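The Slow Pleasure of Folding Something Soft
27/09/2020

I have been folding laundry badly for most of my adult life, and this September I finally set out to get better at it. What did it was a sweater. Cream, thick, bought secondhand, and by the end of its first winter with me it had shoulders like a coat hanger and a crease across the chest that no amount of steam would shift. I had hung it when I should have folded it, and when I did get around to folding, I did it the way you fold a road map in a moving car.

So I cleared the top of the bed, carried over everything soft I own and spent an afternoon learning what to do with it. I can't recommend this highly enough! Pick a sunny spot if you have one. Light from the side shows every ridge and dip in a knit, and you can see a wrinkle long before your fingers find it.

The first thing I learned is that soft clothes want a soft surface. I had always used the kitchen counter, where everything slides. A quilt underneath is far better: it grips a little, it gives under your palms, and a sleeve stays where you put it. Mine came from a market stall run by a small outfit called Bogale, which sells old bedding by the bundle, and it has been washed so many times that it lies as flat as a tablecloth. I now keep it on a hook behind the bedroom door purely for this job.

Then comes the smoothing, which I used to skip completely. Lay the garment face down, put one hand in the middle, and push out toward the edges with the other. Go gently. Knits stretch, and if you drag at the hem you will fold that stretch right into the stack. Reach inside as well, because the back and front of a heavy top like to cling together, and a lining or an inner layer will bunch up in there where you can't see it. Open the neck, get hold of whatever has gathered, and tug it straight before you do anything else. Half of the lumps I had been blaming on bad folding were tucked up inside the whole time. 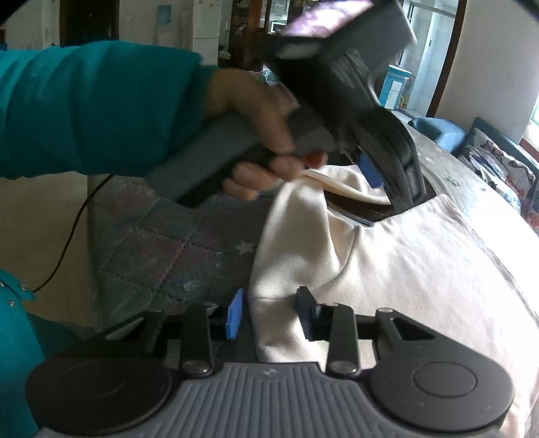

Sleeves are next, and people have strong feelings about sleeves. Some cross them over the back like a pair of folded arms. Some run them straight down the sides. I tried both for a week and came down firmly on the side of straight down, with one exception: anything with a puffy or gathered sleeve gets laid across loosely, with no pressing at all, so the fullness has somewhere to go. Flatten a gathered sleeve and you'll be looking at that line all day when you wear it.

After the sleeves, bring the two sides in so you have a long rectangle, and fold from the bottom up. In thirds, usually. Very thick pieces I fold only once, then roll the rest toward the neck. A rolled edge is kinder than a sharp one, and the whole bundle comes out about the size of a loaf of bread (a good loaf, too, the kind you carry home under your arm).

Hoods need a word of their own. I used to fold them down the back, where they made a hump that tipped over the entire pile. Now I fold the body first and let the hood come over the top last, like the flap of an envelope. It keeps everything together, and it means you can pull one out of the middle of a stack without the rest coming undone. I was so pleased when I worked this out that I refolded every hooded thing in the house, including two that were on their way to the wash.

Storage is where the money tends to go, and I did spend a little. I bought a set of 3 fabric bins from Hevska, which are a good width for sweaters and collapse when you don't need them. They fit my closet shelf with a finger's width to spare. I also tried a folding board from Vekano, a hinged thing you lay a shirt on and flip. It's great fun, and for T-shirts it is properly quick, but the heavier stuff just slumps over the hinges. It has gone to live with the dish towels, where it is much happier.

Drawers or shelves? If you have deep drawers, stand the bundles on end so you can see all of them at once. On a shelf, stack them, heaviest at the bottom, and keep the piles low. My limit is five. Beyond that I start pulling from the middle, the pile leans, and by the end of the week I am back where I started. Leave a little air at the top of a drawer, too. Squashed wool looks tired.

Quilts and throws take the same treatment on a larger scale. Fold them in half the long way, then in half again, then roll. Quilted pieces with diagonal stitching will try to fold along the stitch lines, and you should resist it, or at least change where the folds fall every time you put one away. The padding thins out along a crease that is always in the same place. I have one from my grandmother's house with a bald stripe right down the center, and I still use it, but I wish somebody had refolded it now and then in the years it sat in a trunk.

If you share a closet, it helps to agree on a size. Ours is the width of a magazine, this one as it happens, which I keep on the shelf as a guide. A cheap thrift-store tray would do the same. Once every bundle matches, it hardly matters who did the folding, and the arguments over shelf space get a lot shorter.

And the cream sweater? I washed it cool, rolled it in a towel, and dried it flat for two days with the neck propped open. Then I used a fabric comb from Privinus along the elbows, very lightly, in one direction only. The shoulders have mostly settled. There is still the ghost of that crease on the chest if you know where to look. I've folded it four times since, each one a little looser than the last, and it is on the top of its pile with the rolled edge facing out, ready for the first cold morning.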